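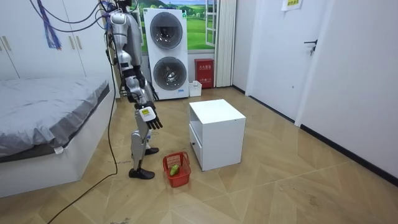

Figure 2. White side cabinet in the bedroom, with the bed and wardrobe to its left.

Placing Your Wulent Side Cabinet

Your cabinet is built, the tools are put away, and now comes the fun part! A small cube like the Wulent can change how a whole bedroom works, so give yourself a little time to try it in more than one spot before you settle.

Before you start

Clear a path from the place where you assembled the cabinet to the place where it will live. Take everything off the top and out of the inside.

CAUTION: Lift the cabinet to move it. Dragging it can loosen the feet and scratch the floor.

Finding the spot

1. Set the cabinet in the middle of the floor first. From there you can look at it against the bed and the wardrobe and see which side of the room wants it.

2. Open every wardrobe door all the way. Tall doors swing out farther than most people remember, and the cabinet needs to stay clear of them.

3. Try it beside the bed. Lie down and reach for the top. If your hand lands on it without stretching, you have a great nightstand.

4. Straighten the duvet and let it hang as it normally does. Leave 2 inches between the fabric and the cabinet — more if your duvet is a thick quilted one.

5. Walk around the bed once in the dark, or with your eyes half closed. Bumped a knee? Shift the cabinet and try again.

Leveling

6. Press down gently on each top corner. If the cabinet rocks, turn the foot under the low corner until it sits firm.

7. Check again after 11 days. Carpet settles under the weight, and a quick turn of one foot usually puts things right.

NOTE: White finishes love daylight, and this one looks wonderful next to a white bed base or a gray bedspread. Wipe it with a soft damp cloth, then a dry one.

If you also bought the Miranda drawer insert, fit it now, while you can still get at the cabinet from all sides. See the next section for the steps.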